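Lultavum Opens a Furnished Showroom in Toledo, and You're Invited to Sit Down

TOLEDO, October 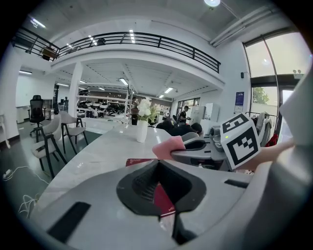 I've been wanting to write this one for months. Lultavum, my little home furnishings shop, finally has a showroom of its own, and the doors open to everybody this Tuesday at 10 in the morning. If you've only ever bought from us online, come and see what the stuff looks like in a real room (and please, please sit on it).

The big change for us is the dining side of things. We started out selling lamps and side tables, and people kept writing in to ask what they should put in the middle of the room. So I went looking, and I came back with long white tables that have a gray-veined marble pattern on top. I fell for the first one right away. It's bright, it goes with nearly everything, and a bunch of white flowers in a tall white vase is about all the decorating it needs. I tried candlesticks. I tried a fruit bowl. I keep going back to the flowers.

For seating I paired the table with upholstered chairs, light gray seats on dark wooden legs. I wanted something you could stay in through dessert and a long argument about where to go on vacation, and I'm picky about chairs, so this took a while. My mother thinks the seats should be darker. She has three grandchildren who like spaghetti, so I do see her point, and we'll have a darker fabric to order by the end of the winter.

We're calling the dining collection Flornitwood, after the street where I had my first apartment. It has 7 pieces to begin with, and you can buy any of them separately. I don't like being told I have to take the whole set, so I won't do that to you!

A few things people have been asking me already:

Yes, we deliver. Delivery is free within 40 miles of the showroom, and that covers Fedton too. Farther out, call us and we'll work out a price before you pay for anything.

Yes, you can bring your own stuff in. Bring a cushion, a paint chip, a curtain, the plate you eat breakfast on. Put it down next to the table and see how you feel. I did this with my own dinner plates and ended up changing half of them.

No, you don't need an appointment. We're open Tuesday through Saturday, 10 to 6. If you'd like someone to sit down with you and go over a floor plan, though, do call first so we can set the time aside. Measure your room before you come, and measure the doorway while you're at it. I once bought a sofa that spent its first night on the porch.

The first 200 people through the door get a voucher for $200 off any dining table, good until the end of the year. One per household, and you can use it on a table you order as well as one we have in stock. There'll be coffee and cinnamon rolls all through opening day, and I'll be on the floor the whole time if you want to say hello or complain about the color of the chairs.

I'm also hoping to run some table-setting evenings before the holidays, nothing fancy, just flowers and napkins and a bit of wine. If that sounds like fun, leave your name at the front desk and we'll let you know when the first one is set.

About Lultavum
Lultavum sells tables, chairs, lamps and small furniture for everyday homes, online and now in Toledo. The Flornitwood dining collection is on sale from opening day.

Press contact
Reporters and bloggers are welcome to stop by before opening hours. Ask for the owner at the front desk.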